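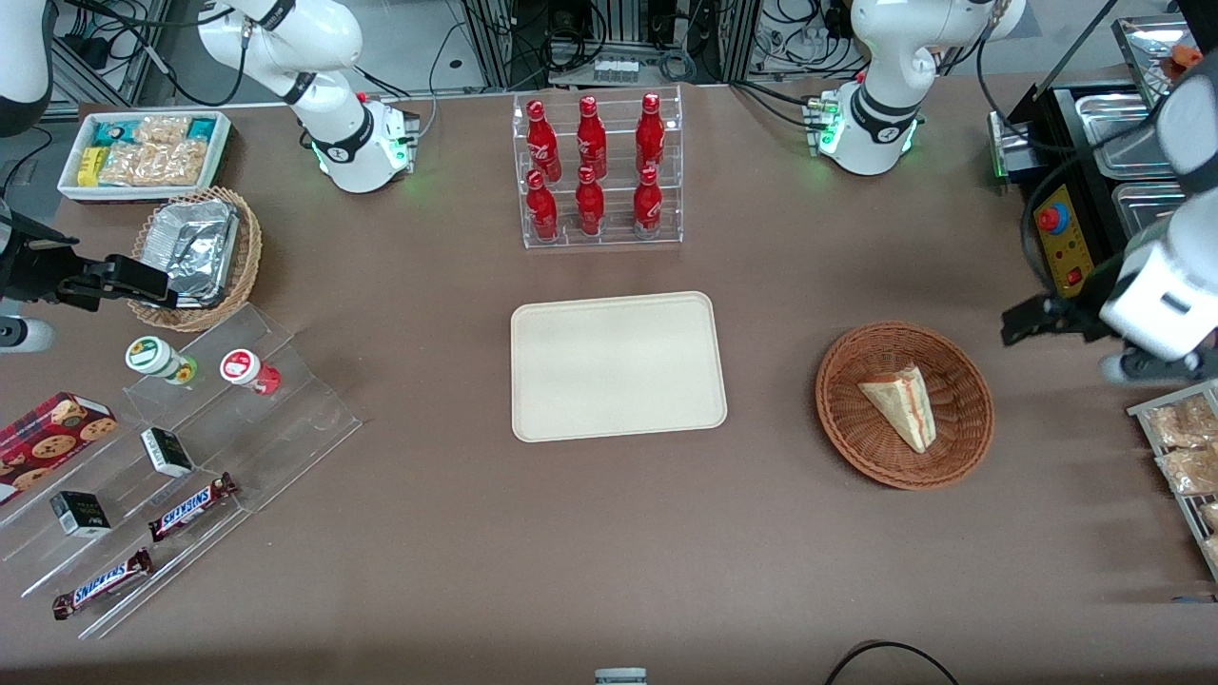
I did not believe in the lunch counter, and I said so in April, when Drukmont first sent the memo. The cafeteria on the ground floor would close. In its place each tenant would receive "a curated refreshment point," supplied by a company called Ploltix, with an honor box for the money. I have worked in this building long enough to know what happens to honor boxes. But the thing got set up at the end of our hall all the same, and on the first morning I went down with my coffee to look it over. I'll grant them the Cokes. They had put the red bottles in a clear two-tier rack, three up and three down, logos out, and it did look like someone had thought about it for a minute. The white tray of wrapped snacks looked like the bottom of a vending machine. And in the middle of it all, under the rack, was a cream-colored serving tray with nothing on it.

"What goes there?" I asked the woman from Ploltix. She had a lanyard and a tablet and had been introduced to us as an experience lead.

"That's the landing zone," she said.

"For what?"

"For whatever you choose. You choose your items, you place them on the tray, you take a moment, and then you pay."

"Why would I take a moment?"

She wrote something on the tablet. I assume it was about me.

They had done a study, she told me. They'd watched 619 people buy lunch, and the ones who set their food down before paying were happier with it afterward. I asked how much happier. She said it was directional. I asked whether the ones who set their food down might have been the ones who weren't in a hurry, and whether people who aren't in a hurry might be happier in general, with or without a tray. She said that was a great question, and went to straighten a basket.

I should explain that I do this for a living. I check claims. I work for Tinemau, two doors from the elevator, and people send us their warehouse fires and burst pipes and I read what they say they lost. A man once told me he'd had 1000 silk neckties in a garage. It's possible. I asked for one receipt and he withdrew the neckties.

So I kept an eye on the counter. I wasn't asked to. I ate at my desk that week, a boiled egg and crackers from home, and on every trip to the copier I went the long way around.

People used the tray. I had expected them to ignore it. The tax people from Bangera, across the hall, came down in a pack and laid everything out on it like they were packing for a trip. One of them put down a bag of crackers, looked at it, put it back, and took a different bag of crackers. I asked him what the difference was.

"I wanted to see it out," he said.

"You could see it in the tray it came from."

"It was with the other ones then."

I told my supervisor about this and she said she'd noticed the same thing, she'd set down a granola bar and realized she wasn't hungry. I said that sounded to me like a lost sale, and had anyone mentioned it to Ploltix. She said I should try it before I made it into a file.

The sandwiches were my strongest point. Each one came out in a round basket by itself, a single wedge, crusts off, as if for a child or a queen. I held that no adult could eat one and call it lunch. I held that the basket was bigger than it needed to be so that you'd forget how small the sandwich was, or else smaller than it might have been for the same reason; I changed my mind on that and argued both. The label said garden vegetable, a phrase that rules out very little.

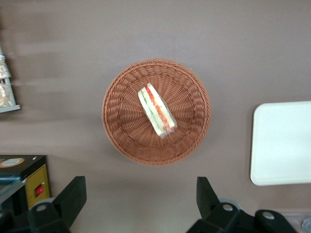
On Thursday I bought one. I want it understood that the egg had gone off. I waited until the hall was quiet, and I picked up the sandwich and carried it to the tray, and I stood there feeling like a man who has been told to talk to his plants.

I took my moment. I timed it, in fact, by the clock over the elevator, and gave it the full 30 seconds recommended on the little card. For the first part of that I thought about the price. Then I thought about the old cafeteria, where I ate nearly every working day and could not have told you one thing I had there, except that there was soup and that it was brown. Then I thought about my father, who used to put his sandwich on a plate even when he was going to eat it standing at the sink. My mother said it was only making another dish. He washed the plate himself and said nothing. I had not thought of that plate in years, and I can't say the tray was responsible. It may have been the bread.

I paid. I ate it at my desk. It was a small sandwich and I was hungry again by two.

The envelope from the honor box went up to Drukmont on Friday, and my supervisor, who had been roped into signing for it, let me see the slip. It should have held $185. I was ready for that. I had even worked out a nice way to say it, something about the neckties.

It held $185.

I asked to count it. She let me, there on her desk, with the door closed. I counted it forward and then sorted it by bills and did it again. I asked whether someone might have topped it up to make the first week look good, and she said who, and I said Ploltix, obviously, they'd have every reason to. She said did I have a receipt for that.

I went back to my office and opened a claim from a bakery that said its freezer had quit over a long weekend. Down the hall I could hear the tax people putting things on the tray and picking them up again. At noon I got my crackers out of the drawer, and after a while I cleared the stapler off my one clean folder and set them down on it.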